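How to find the bones of your own wrist by touch

The wrist has eight small bones, called carpal bones, and most students learn their names from a rhyme and forget them after the examination. I learned them in this way also, and it did not help me much when I had to put my finger on a real hand. In this tutorial I explain how to find them through the skin, one after another, on your own left hand. If you are left-handed, change the sides.

The order I use comes from Fiona Innes, who taught surface anatomy in the evening course at Treloar. I have changed some small things in it, so mistakes are mine.

What you need

A table, a chair and good light from the side. A washable pen, the kind for skin or an eyeliner pencil. Short fingernails on the hand that presses. Take off your watch and rings, and roll the sleeve to the elbow.

Do not do this exercise on a wrist that is injured, swollen or recently operated. If pressing on a normal place gives you sharp pain, stop and ask a doctor or a physiotherapist.

Some words first

Palmar means on the side of the palm. Dorsal means on the side of the back of the hand. Radial is the side of the thumb and ulnar is the side of the little finger. Proximal is nearer to the elbow, distal is nearer to the fingertips.

The carpal bones lie in 2 rows. In the proximal row, from the thumb side, are the scaphoid, the lunate, the triquetrum and the pisiform. In the distal row, also from the thumb side, are the trapezium, the trapezoid, the capitate and the hamate. The pisiform sits in front of the triquetrum, on the palmar side, so it is not really in line with the others.

How to press

Use the pad of the finger, not the tip. Put it down, wait a moment, and then move the skin together with the finger over the bone. When you slide on top of the skin you mostly feel skin. Press only as much as you need. A beginner usually presses too hard, and then the fingertip becomes numb and feels less.

Tendons will confuse you at first. If you are not sure whether you have a tendon or a bone, keep your finger in place and move the fingers or the thumb of the hand you are examining. A tendon becomes tight, or moves under the pad. A carpal bone may change its position a little when the wrist moves, but it stays hard all the time.

Step 1. The two ends of the forearm

Lay the left forearm on the table with the palm down. On the ulnar side, just above the wrist, there is a round lump which everybody can see. It is the head of the ulna. The small point beside it, more distal, is the styloid process of the ulna.

Now turn the forearm so that the thumb looks at the ceiling. Follow the edge of the radius with your finger towards the thumb until the bone ends. The end is the styloid process of the radius. It reaches further distally than the one of the ulna. Mark both with a small dot.

Compare the two dots. Many drawings show the wrist joint as a straight line across, but you can see from the dots that it is inclined.

Step 2. The dorsal tubercle

Turn the palm down again. On the back of the radius, a little towards the thumb from the middle, is a small hard ridge. It is the dorsal tubercle, in many books Lister's tubercle. The tendon of extensor pollicis longus goes around its ulnar side and then changes direction towards the thumb. Lift the thumb from the table and you can follow this tendon with the eye.

Mark the tubercle. We need it two times later.

Step 3. The scaphoid

Put the hand on its ulnar edge, like for shaking hands, and stretch the thumb up and back. A hollow appears at the base of the thumb between the tendons. This is the anatomical snuffbox. In its floor, just distal to the radial styloid, you will feel the scaphoid. Keep the finger there and bend the wrist slowly to the ulnar side. The bone comes out against your finger. Bend back to the radial side and it hides again.

You may also feel a pulse here. It belongs to the radial artery, which crosses the floor of the snuffbox.

The scaphoid has a second place where you can reach it. Turn the palm up and find the crease of the wrist nearest to the hand. At its radial part, at the foot of the thumb muscles, is a round prominence, the tubercle of the scaphoid. It is easier to feel when the wrist is bent a little backwards.

If a person has fallen on the hand and has pain in the snuffbox, this needs a medical examination, even when the wrist looks normal. Please do not use my page to decide about it.

Step 4. The trapezium

Stay on the thumb side. Find the first metacarpal, the long bone that you can hold between two fingers below the thumb, and follow it towards the wrist. Where it ends there is a small step, and after the step comes the trapezium. Make slow circles with the thumb. The metacarpal moves and the trapezium stays nearly still. The place between them is the saddle joint of the thumb.

Step 5. The lunate

Palm down. Put the finger on the dorsal tubercle and move it distally and slightly to the ulnar side, until it falls off the edge of the radius. Bend the wrist forward, so that the hand hangs over the edge of the table. A rounded bone rises under the finger. It is the lunate. When you straighten the wrist it goes away.

This was the step where I lost most time. I searched too far towards the fingers and called everything the lunate. If you feel a clear hollow when the wrist is straight, you have gone too far, and you are already at the next one.

Step 6. The capitate

Find the knuckle of the middle finger and follow the third metacarpal all the way back along the hand. At its base, and before the lunate, there is a small hollow when the wrist is straight. The capitate lies under it. It is the largest of the carpal bones, but from the back it gives you only this hollow. The line from the dorsal tubercle to the base of the third metacarpal passes across the lunate and the capitate, so draw it if you like.

Step 7. The pisiform and the triquetrum

Palm up. At the ulnar end of the wrist crease is a bone like a pea. Everybody finds it. Relax the hand completely, with the wrist slightly bent, take the pisiform between finger and thumb and move it gently from side to side. If you now tighten the wrist, the tendon of flexor carpi ulnaris pulls on it and it no longer moves.

For the triquetrum, go to the ulnar edge of the wrist, just distal to the styloid of the ulna, and on the dorsal side. Bend the hand to the radial side. The bone comes forward to your finger.

Step 8. The hook of the hamate

Put the end joint of your right thumb on the pisiform, with the tip of the thumb pointing to the space between the left thumb and index finger. Let the tip go down into the palm. Under it, rather deep, is the hook of the hamate. Press slowly. The ulnar nerve is near, and if you get an electric feeling in the little finger, lift the thumb and try a bit to the side.

Step 9. The trapezoid

It is the least rewarding. Follow the second metacarpal from the knuckle of the index finger back to its base. The trapezoid is directly proximal to it. It does not move much and has no special shape to the touch. I mark it and continue.

Practising

When you have all the marks, wash them off and begin again without reading. Then do it with eyes closed, then on another person, who should sit opposite you with the forearm supported. On another person the sides are turned, and it is good to say "radial" or "ulnar" aloud before each bone. At Treloar we had 60 seconds for all eight on a partner. I was never so quick with the hamate.

Hands are different. On a thick, muscular hand the tubercle of the scaphoid may be difficult, and on a thin hand you will find it with the lightest touch.

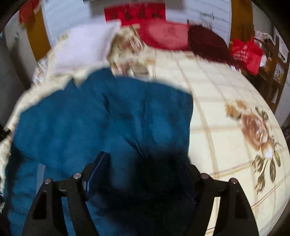

Reading time: 7 minutes

Next in this series: finding the tendons on the back of the hand. Corrections to the Latin names are welcome.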